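Ticket 556: Ravano gripper drops out when the arm is lowered
Product: Ravano gripper on Trevaskis controller
Status: open, waiting on customer

Hi again! Thanks for the quick reply this morning. I went through your list and I've got more to report, so bear with me, it's a long one.

Quick recap for whoever picks this up. We're comparing the Ravano against the Rernlow hand for a table wiping job, both running off the same Trevaskis controller. The Rernlow has been fine. The Ravano loses comms for a second or two and then comes back like nothing happened (super annoying!). Firmware is the one you sent in July.

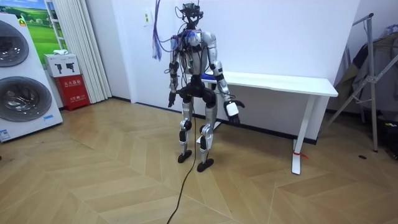
Dropouts first. I logged 19 of them over roughly 3,000 open/close cycles, and every single one came with the arm low or on its way down. Arm out in front at table height, nothing, not one. The low pose I mean is pretty much arms hanging at the sides, and you can see how much cable is clipped over the chest and shoulders, so my money is on something getting tugged up there. I swapped the gripper lead for the spare and ran 2,000 more cycles. Same error, same pose. So I don't think it's the lead, but I'd love to be told I'm wrong, it's the cheap fix.

You asked about power. Supply voltage in the log stays flat right through a dropout, so I've crossed that one off.

Second thing, and maybe this should be its own ticket? The head camera. With the Uvent plugin on, the wipe planner wants a cloth and a stain, and it keeps giving me a cloth outline that's too big on the top side. I think it's merging the cloth with the bit of marker right next to it. Turning the contrast down helped a little and then it started missing the thin end of the line, so I put it back.

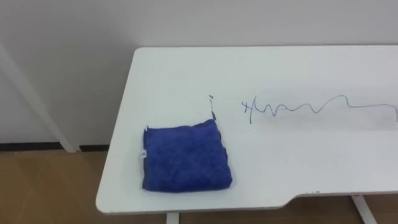 Head camera view: folded blue towel, short mark by its top right corner, long scribble to the right.

What I still need from you:
- the pinout for the wrist connector (the manual I have skips it)
- whether the comms timeout can be raised on the Trevaskis side
- a yes or no on splitting the camera thing into a new ticket

I'll leave the Ravano mounted for now so I can rerun anything you want. Logs are attached to my last message.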